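Tredville robbery attempt at the Butari lot – clerk drove off the guy with a flare?
Local Talk > Crime and Courts

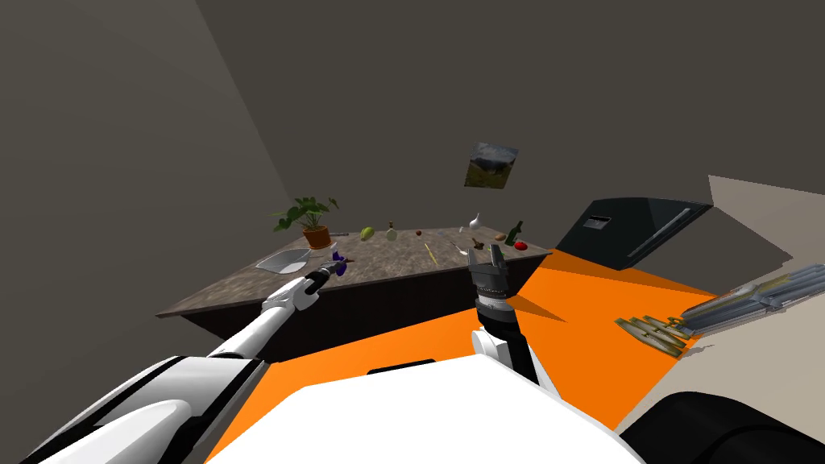 gravelpit_gus
So the police log says a man walked up to the night clerk outside Butari Liquors in December, told her he had a gun, and asked for the deposit bag. She lit a road flare. He left the bag, one shoe, and by the sound of it most of his eyebrows. My wife and I argued about it over dinner, with me on the side of the clerk and her on the side of just handing over the money. I said in our house the nearest weapon would be the potted plant on the end of the kitchen island, the leafy one in the clay pot, and she said I'd miss. The bag had $1,428 in it, for anyone keeping score.

mrs_prurneck
Your wife is right on both counts. No deposit bag is worth getting shot over.

Tolliver88
Easy to say when it isn't your bag.

mrs_prurneck
It wasn't her bag either. It was Butari's. That's my whole point.

Evelien Bakker
I worked that counter for 3 years. The training was one sheet of paper taped inside the cigarette cabinet and it said GIVE THEM THE MONEY. I would have handed over the bag and offered him a scratch ticket. But I also never had a flare in my coat, so who knows.

gravelpit_gus
Why did she have a flare in her coat?

Evelien Bakker
Her car is a Verstraete. If you'd ever owned one you wouldn't ask.

Tolliver88
lol. Mine left me on the shoulder twice in one winter.

oldbeat_ret
Retired from the job, different county. People keep calling this self-defense like the word settles it. If he says he has a gun and he's close enough to grab the bag, she's probably fine. If he'd already turned around when she got his eyebrows, a lawyer is going to have some fun. The log doesn't say which.

Tolliver88
You can't burn a man's eyebrows from behind.

oldbeat_ret
I withdraw the remark.

mrs_prurneck
Did he have a gun or not?

gravelpit_gus
Log says "no weapon recovered." Bail was set at $2,000. They picked him up 2 blocks away, walking with a limp on account of the shoe.

mrs_prurneck
Well, she didn't know that when she lit the thing. I still say she got lucky.

Evelien Bakker
She did get lucky. She also still works there, if anybody wants to go argue with her in person. I'd stand back a little.

Tolliver88
Does anyone know if he got the shoe back

oldbeat_ret
Evidence. He can ask for it after the trial.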